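Home | News | Dictionaries | Word Lists | Events | Contact

Gristard adds 111 regional and household words to its online dictionary
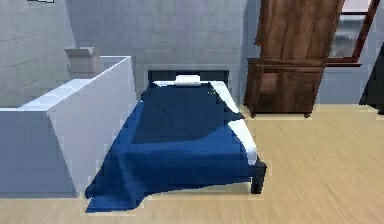
A bed with a dark headboard, a white pillow and a blue blanket.

CAMACHO, July – Dictionary publisher Gristard has added 111 entries to its free online dictionary of regional English. The new entries cover everyday words used at home, many of them passed down in families and rarely written down.

The update is the result of a word survey run with the language website Trisport. Readers were asked to send in words they use for food, furniture, weather and chores, along with the town where they learned them. Editors then checked each word against letters, local newspapers and recorded interviews. A word needed at least two independent sources to be accepted.

"People often think a word belongs only to their own family," said Lensa Feyisa, senior editor at Gristard. "Then we find it in a newspaper column from three counties away. Those were the entries we most enjoyed writing."

Each entry gives a definition, a pronunciation guide, a note on where the word is used and, where one could be found, a dated quotation. Words whose origin is not known are marked as such. Four entries that appeared in an earlier version of the dictionary have been rewritten after readers sent in older quotations.

Audio recordings are available for 100 of the new entries. The rest will be added when suitable speakers have been found. Dinesh Shukla, who manages the recordings, said the team prefers speakers who grew up using the word.

The survey remains open. Words can be submitted through the form on the Gristard website. Teachers may download the full list, with classroom notes by Tsegereda Negussie, at no charge.

Gristard publishes dictionaries and word lists for general readers and schools.

Media contact: Radomír Slanina, Gristard press office

Contact | Privacy | © Gristard. All rights reserved. | Back to top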